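The Robots Are Learning to Fold, One Rumpled Shirt at a Time

An open house in Ivstead shows how much patient handwork sits behind a machine that can do the laundry

The first thing I did at the Tundden open house was lose a contest with a pillowcase. The second thing I did was ask for another turn.

Tundden occupies the upper floor of a former piano warehouse in Ivstead, and once a year, in September, it opens its doors to anyone who wants to see what its engineers have been up to. I went expecting a robot in a glass booth and a slide show. What I got was two hours of handling cloth with tools I'd never touched before, alongside a retired bus driver, a pair of high school seniors and a man who repairs sewing machines and had opinions about every hem in the building.

The company's project is called Grundari, and its goal is easy to say out loud: a home robot that can pick up clothes, sort them, fold them and put them somewhere sensible. Anyone who has watched robots on factory floors might assume this was settled years ago. A car door is the same shape every time it comes down the line. A T-shirt has a new shape every time you drop it, and it changes again the moment you touch it.

So the people at Tundden begin with hands. Before a robot arm tries anything, a person does the job while holding grippers, a pair of two-fingered tools that open and close like the ends of a robot's arms. The movements of the tools are recorded, and the recordings become the lessons the robot learns from. You pinch a sleeve, the gripper pinches a sleeve, and somewhere on a server the robot gets one more hint about sleeves.

It sounds simple and feels very odd! Your fingertips know a lot that you never notice until they're gone. With bare hands I can tell right away whether I've caught one layer of fabric or two. With the grippers I had to look, and then look again, and then lower the thing and start over. My pillowcase took me longer than it takes to make toast.

The experienced operators make it look like knitting. One of them told me it took her 70 practice runs before she stopped thinking about her wrists. She can now straighten a sheet with small tugs, never grabbing more than she needs, and she talks about recipes the whole time she's doing it. Her advice for beginners was to go for the seams, where the fabric is stiffer and tells you which way the garment is lying. The sewing machine man nodded so hard at this that I thought he might applaud.

What surprised me most was how much the team cares about mess. A clean table with one white towel on it makes a nice video, but a robot trained only on that table would be lost in my apartment. Grundari wants beds with patterned blankets, piles of clothes that need to be dealt with, curtains, glare from a window, a desk full of bottles. The project has 600 sessions on file from lived-in rooms, and the engineer giving the tour spoke about a good heap of laundry the way other people speak about a good hiking trail.

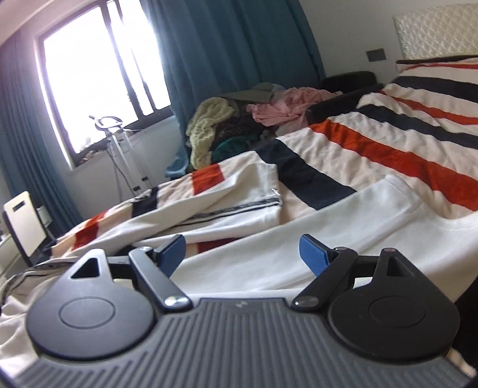
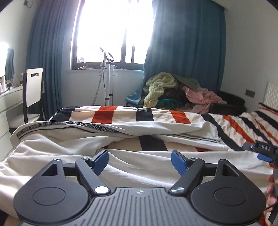 White fabric is a favorite subject of hers. A white sheet in strong daylight loses half its folds to the brightness, she explained, and a person fills in the gaps without trying. A machine has to be shown, over and over, in morning light and in flat gray afternoon light, until it makes better guesses. Stripes bring their own trouble, because a stripe that bends can look a lot like an edge. She had us squint at a tablecloth until we could see the problem for ourselves, and for a minute the whole group stood there squinting, quite happily.

Then came the robot. Tundden's test machine, a two-armed model the staff call Fankhauser, stood at a waist-high table and was handed a dish towel. It paused. It moved one arm in, took a corner, lifted, and seemed to consider what was hanging there. It missed the second corner, tried again, got it, and laid the towel down in a fold that I would call respectable. The seniors cheered. I may have cheered too.

It did worse with a child's sweater, which ended up as a sort of bundle with one arm sticking out. The engineers didn't hurry to cover this up. They put the sweater back and let it have another go, and we all watched with the kind of attention people usually save for penalty kicks. The second bundle was flatter.

There's a sign-up sheet by the door for people who'd like to try the grippers on a regular evening, and the list already had 200 names when I got to it — more than the team can take this season. I added mine anyway. I've been practicing at home with kitchen tongs, mostly on washcloths, and I'm getting faster at finding the seams.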